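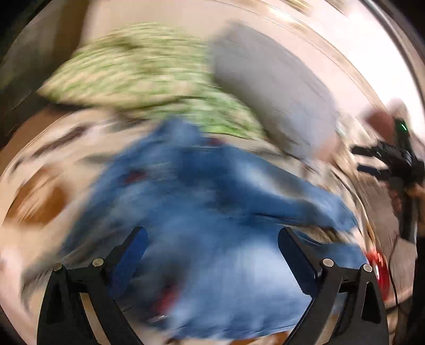 Replacing the Windows at Lakmont

The replacement of the windows in the rear half of the house at Lakmont has been completed, and the present entry sets out how the work was specified, ordered and carried out. Earlier entries on this blog dealt with the roof and the drainage of the side yard. Several readers who own houses of the same period have asked for particulars of the joinery, and these are given below as fully as my records allow.

The original windows were double-hung sashes in painted pine, with cords and iron weights. Those on the street side remain serviceable and have been retained. The rear windows face the weather. The lower rails had softened at the joints, two of the sills had split along the grain, and earlier repairs had been made with a hard filler that held water against the wood. My first intention was to splice new timber into the old frames. After the paint was removed from the kitchen window it was clear that very little of the original rail would survive the operation, and the plan was changed.

Three firms were invited to quote. One declined on grounds of distance. One proposed vinyl units of a standard size, which would have required the openings to be packed out and the interior trim discarded. The third, Poirier, is a small joinery shop which makes sashes to the dimensions of the existing opening and will copy a molding from a sample. I sent a short length of the old glazing bar and received a matching piece in February, cut in the timber proposed for the job. The match was very good. The order was placed on that basis.

The price per window was $3,255, inclusive of glass, hardware and priming, and exclusive of fitting. I record the figure because it was the one I found hardest to obtain when I began making inquiries. Delivery was charged separately at $211. The sum is considerable, and any household weighing the same decision should obtain a written quotation which states plainly whether the frame, the sill and the interior stool are included. The first version of mine left out the sills. The omission was corrected without argument, but it was I who noticed it.

With regard to glass, I chose a slim double-glazed unit. A thicker unit would have performed better in the cold months but would have needed a heavier glazing bar, and the rear windows would then have differed visibly from those at the front. The weights had to be changed accordingly, as double glazing is much heavier than the single panes it replaces. Poirier supplied lead weights, which are more compact than iron and fit the existing pockets.

Fitting was carried out over the spring. The trim was taken off with a flat bar and numbered in pencil on the back, room by room. Where the plaster had come away with it, the gap was filled with lime plaster and left to cure before the trim went back. I had been advised to use expanding foam between frame and masonry. I used wool insulation, packed by hand, and sealed the outer joint with a flexible mastic. The work is slower this way and the frame can be removed again if it ever needs to be.

The hardware deserves a paragraph of its own. The sash lifts and locks are from the Rarkitz range, in unlacquered brass, and have been satisfactory apart from the screws supplied, which were too short for the meeting rail and were replaced. For the two bathroom windows I fitted Skateo restrictors, which limit the opening to 100 millimeters and can be released with a key. They are plain in appearance and sit well enough against the stile. One arrived with a bent arm and was exchanged by the supplier.

Painting followed in early summer. The windows were delivered primed on all faces, including the end grain, and received one undercoat and 2 finish coats in an oil-based off-white. The paint was carried a short way onto the glass to seal the putty line. The pulley stiles were left bare and rubbed with candle wax, as the originals had been.

The rear rooms are quieter than before, and the draft at the foot of the stairs has gone. Condensation still forms on the bathroom glass in the mornings and clears by ten o'clock if the sash is lowered a little at the top. One sash in the back bedroom binds slightly in damp weather. I propose to leave it through a full winter before planing anything from the edge.

The old sashes that were sound enough to keep are stored in the shed, together with the pulleys and a quantity of the cylinder glass, which will be used for repairs at the front. The next matter to be addressed is the back door, where the threshold has begun to lift on the hinge side. Measurements have been sent to Poirier and a quotation is awaited.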